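Home Issues Authors Search Login

4.2 Changes in task content after the cell was installed

Before the Wieser cell went in, each of the 15 tray setters at the Tormont canteen laid out full place settings by hand: tray, saucer, bowl, spoon, chopsticks. The cell now takes the trays, saucers and bowls. Utensils remain manual on the early shift, and part of the setters' paid time has moved to demonstration work, in which the setter does the same task with a gripper in each hand (Figure 3). Over the study period they recorded 858 demonstrations, 243 of them with chopsticks.

Setters described demonstration work as slower and quieter than the line. Several missed talking while they worked. Wrist complaints fell on the line but were reported for the grippers when a session ran past 75 minutes, and Bradari, the operator, later shortened the sessions. Pay grades did not change, although the job sheet used at the Turkard site already lists demonstration as a separate skill.

Figure 3. Table setting with two hand-held grippers; one chopstick is held in the left gripper.

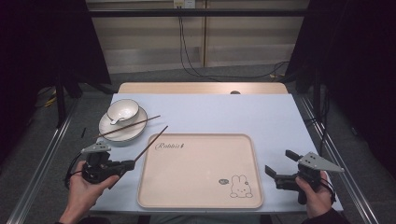 Did the setters have a say in which tasks went to the cell first?

They were asked once, in December, after the order of tasks had been set, and the order stayed the same.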